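Plerard Printed Wall Panels
Ref. 1022, black on white

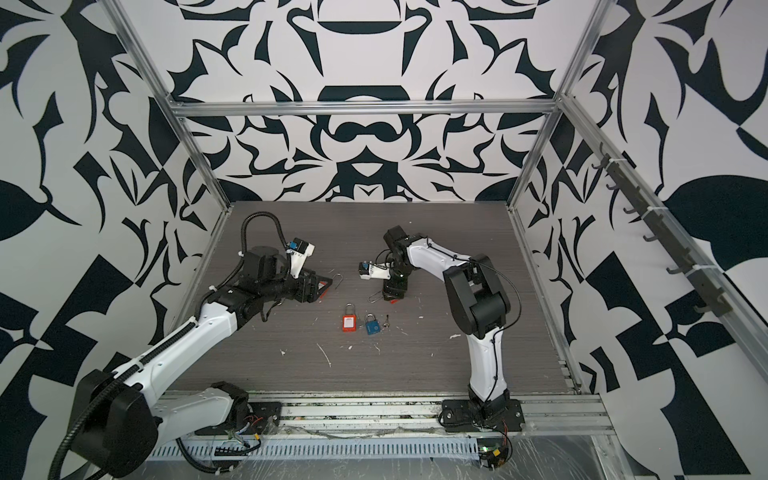 Plerard panels are sold singly or in sets of 3, for lining a back wall and two sides. The pattern is printed edge to edge and comes in one colourway, black on a white ground. Side panels are supplied as a left and a right, so please state which you need if you are ordering only one.

The drawing comes from an 1859 pattern book, redrawn at a larger scale for us by Torunn Nordin. She kept the leaf shapes and made the borders plainer.

Material: rigid board, matt finish
Height: 202 cm
Width: cut to order
Fixing: Jekon clips or screws (not included)
Indoor use only

Panels can be cut at home with a fine-toothed saw. Cut from the printed side and support the board along its full length. Leave a small gap at the corners, as the board moves slightly with the seasons. If you would like a cover strip for the joins, the Eklund strip in white fits all our boards.

Clean with a soft damp cloth. Do not use scouring cream or solvent on the printed face.

Cut panels cannot be returned. Uncut panels can be sent back unused in their original packing. Orders placed in August are sent out in September, when the workshop reopens.

See also: Plisex plain panels, white or grey, same height and fixings.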